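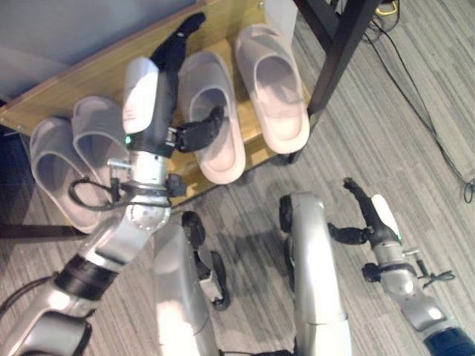 I moved into a second-floor apartment in July and the first thing the neighbor below told me, after her name, was that she could hear my heels. She wasn't rude about it. Her name is Dineo Van der Merwe and she had come up to return a piece of mail, and while we were standing at the door she said the last tenant walked hard too, and that it was mostly a morning problem.

I had never thought of myself as someone who walks hard. I weigh what I weigh and I go from one room to another. But I went down to her kitchen that week while my brother walked back and forth upstairs, and I could tell when he crossed from the bedroom to the hall. Each step was a low thud. Voices didn't come through at all.

What I learned from reading up on it is that there are two kinds of noise between floors. Airborne noise is talk, music and television. Impact noise is anything that hits the floor. Our building is old and the joists run straight from my place to hers with plaster on the underside, so talk gets stopped fairly well and footsteps don't.

I started with shoes off at the door. My family always did this when I was a kid and I had dropped the habit in college for no reason I can remember. It took care of the clicking but the thud was still there, and Dineo said it might be a little worse. Barefoot people land on their heels. In slippers with a thick soft sole it was better, so now there are slippers by the door for me and for whoever comes over. Guests are fine with this. My brother wears socks and says the slippers make his feet sweat.

Next I bought rugs. The first was a Girel runner for the hall, 18 feet long, which I had to order because the store only had short ones. The rug alone did very little. It's a flat weave and you can feel the boards through it. The pad under it did the work. I bought the thickest felt pad they had and trimmed it with kitchen scissors, which ruined the scissors. If you only have money for one of the two, buy the good pad and put a cheap rug on top.

The living room got a secondhand rug from a woman across town, 40 dollars and a long afternoon of airing it on the fire escape. With its pad it came to a lot more than that. All together I spent just under 200 dollars, not counting the scissors.

The chairs were the other thing. I have four at the kitchen table and every one of them scraped. Stick-on felt works until it collects grit and slides off, and then you have a sticky ring on the floor. The Torkico caps that slip over the leg have stayed on so far. They are ugly and they come in one brown.

I also moved the washing machine. It used to stand against the wall that backs onto her bedroom, or the wall over it anyway. My landlord let me shift it to the other side of the bathroom, where the hose just reaches. It sits on a Rirolon mat now. I don't run it after nine at night.

Some things made no difference. Foam tiles under the desk did nothing, because I don't walk there. A door sweep on the front door keeps the hall light out and that's all it does. I had hopes for the heavy curtains, but curtains are for echo inside the room and have no effect on the person underneath.

I asked Dineo last month how it was. She said she still hears me get up at 5:30 but she no longer hears where I go after that. I think that's about as good as it gets without taking up the floor. She also admitted she'd been running her blender on top of the fridge for years, which I had heard every morning and taken for the pipes. It's on the counter with a folded dish towel under it now.

The bedroom is still bare boards. I've been looking at a wool rug at Quách, on the avenue, but it's more than I want to pay, and the sale doesn't include that size. I may end up with two smaller ones side by side.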